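The old computer finally gave up in October, and I'm a bit embarrassed by how long I put off doing anything about it. Thirty-odd folders of family photos were on it, the Skemholm holidays included, and for weeks I simply walked past the desk and looked the other way.

What got me moving was a letter (a proper letter, with a stamp!) from Anneli Lappalainen, who shared a house with me in Dramham when we were both young and always cold. She wondered if I still had the picture of the two of us on the ferry, the one with the dreadful hats. I wrote back that of course I had it, and then went and made a large pot of tea, as I wasn't at all sure that I did.

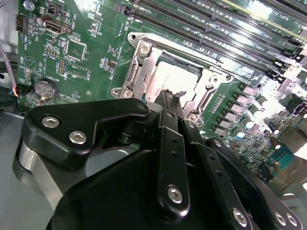
My mother kept her photos in biscuit tins. There were 8 of them on top of the wardrobe, and if you wanted a particular cousin at a particular wedding you had to go through the lot, which took all afternoon and was lovely. I don't think I have ever spent an afternoon like that with a folder called "New folder (2)". We take so many now — I must have 1,000 of the cat alone — and hardly look at any of them.

So I've made myself a rule. Every winter I'm going to choose 33 pictures from the year, have them printed at the little shop on the corner, and write on the back in pencil who is who.
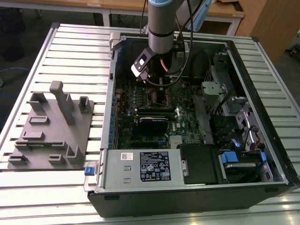 Pencil is best, by the way, as biro presses through and you get a ghostly "Auntie Jean" across somebody's forehead. My neighbour Wouter De Bruijn says I should put the year on as well, and he's quite right, though I do enjoy a good argument over whose kitchen it was and when.

The ferry picture did turn up in the end, in an envelope at the back of the recipe drawer, so it had never been on the computer at all. The hats are worse than I remembered. I've posted Anneli a copy and kept the original for the first tin — shortbread, nearly empty, and I'm working on the rest this evening.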